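# Usholm Film Club - your questions, answered

We get a lot of the same emails before every season, so I've gathered the answers in one place. If yours isn't covered, write to me (Mieke Willems, I do the programming and most of the typing) and I'll add it. The last update went in just before the October screenings.

## The basics

### What do you show?

Mostly films that never got a proper run near us. Slow ones, strange ones, black-and-white ones, plus the occasional crowd-pleaser when we feel we've earned it. Last season we had 17 titles from all over, including a silent comedy with live piano that I still can't stop talking about!

### Where are the screenings?

In the old Ornitz cinema, in the upstairs room. It has 108 seats, red ones, and the two at the end of row F tip back further than they should (some people love this). Go in through the side door on the parking lot, because the front doors are locked in the evening.

### When should I get there?

Doors open at 6:45 p.m. and the film starts at 7:30 p.m. sharp. We don't run ads or trailers, so if you stroll in at 7:40 you've missed ten minutes of movie. For anything with a live introduction, come early and get a good seat.

## Tickets and membership

### Do I have to be a member?

Nope. Anyone can buy a ticket at the door. Membership gets you into everything for the season, plus a vote in the spring, when members choose the last two films. That vote gets wonderfully heated. Two years ago a three-hour Hungarian drama beat a musical by 2 votes and there were people cheering in the lobby.

### Can I bring a friend on my card?

Once per season, yes. Tell the person at the desk and they'll mark it off.

### Can I get a refund?

If we cancel or swap a film, of course. If you just didn't like it, no, but please come to the discussion and tell us why! Some of our best evenings started with somebody who couldn't stand what they'd just watched.

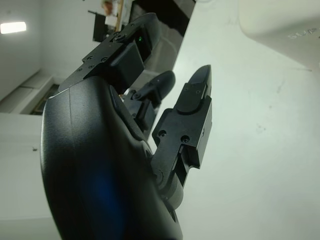 ### What is the discussion, and do I have to stay for it?

You don't have to do anything. After the credits we take a short break, turn the house lights halfway up and talk for half an hour or so. You can sit at the back and listen, and plenty of regulars have done just that for years. There are no wrong opinions, and you don't need to know who shot it or which movement it belonged to. I went to film school and I still get shown things I'd missed by people who came in because it was raining.

## About the films

### Do foreign films have subtitles?

Always, in English. We can also show English captions on English-language films if the print or file comes with them. The monthly program has a small (c) beside those titles.

### Do you ever show real film prints?

Yes, and these are my favorite nights by a mile. We have two 35mm projectors and a projectionist who babies them. Prints are getting harder to borrow and expensive to ship, so it's usually a few times a season. Expect some scratches and the odd pop at the reel changes - I think it's glorious, but if that kind of thing bothers you, check the program first.

### Are the films okay for kids?

Some are. We put an age note next to every title, and for unrated films we write our own. If you want to know about something specific, email me and I'll give you a straight answer, spoilers included if you ask for them.

### I loved a film you showed. Where can I find it again?

Try the Grornis lending library first. They keep a shelf of discs for us, and the collection is past 3000 titles now, filed by director. Meijer Books on the corner orders in new releases too. A few of the films really are impossible to get hold of, and then all I can say is keep asking me to bring them back.

### Can I suggest something?

Please do! There's a box by the coffee counter and I read every slip. A title and one line about why you want to see it is perfect. Rights are what usually stop us, and sorting them out can take months, so don't lose heart if yours hasn't turned up yet.

## On the night

### Can I eat in there?

Coffee, tea, beer and quiet snacks are all fine. Please leave hot food outside. Popcorn is allowed on comedy nights only, a rule that was here before me and that I've grown very fond of.

### Is there step-free access?

There's an elevator just inside the side door, and wheelchair spaces in rows A and H. Let us know the day before if you can, and we'll keep one for you.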